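Call for participants: does a tidy kitchen change how you eat?
Posted 11/08/2025

You have probably read that clearing your counters will make you eat better. Maybe you paid for an app that told you so. I have been reading these claims for years and I don't believe most of them. The studies behind them tend to be tiny, they last a weekend, and the people in them know exactly what answer is wanted.

So we are running our own, and we need 300 households.

Zostance is a small research office that tests household advice. We don't sell bins, labels or meal plans. The project is called Huanca and it starts in January.

What you would do

Keep a plain food diary for six weeks. In week three, 200 of the households will get a storage plan to follow and the other 100 will be left alone. You don't get to pick your group, so please don't write in asking. If you are in the storage group, you'll follow the plan even if you think it's silly. I think parts of it are silly.

Who we want

Adults who cook at home at least four nights a week and share a kitchen with one or more people. Messy kitchens are welcome. Neat ones too, although we already have plenty of neat people on the list, and they are not who the advice is aimed at.

Who we don't want

Anyone who works for Fledar, Vokelent or any other company selling home storage. Anyone on a diet ordered by a doctor. Anyone hoping to lose weight by joining, as we make no such promise and would distrust anyone who did. 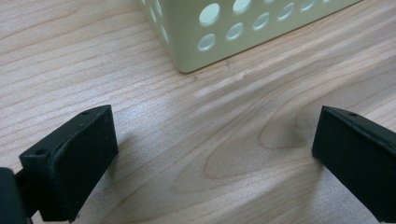 Pay is $300 per household, sent after the last diary comes in. Miss one day and you still get paid. Miss a full week and you get half. Diaries filled in all at once on the final night are easy to spot, and we won't pay for those.

We will publish the results whichever way they go, including if they prove me wrong. Your name and address stay out of it.

To apply, write to Ekaette Tamuno, study lead, through the contact form on this site. Tell us who lives with you, who does the cooking and what you ate last night. Leave out your views on clutter.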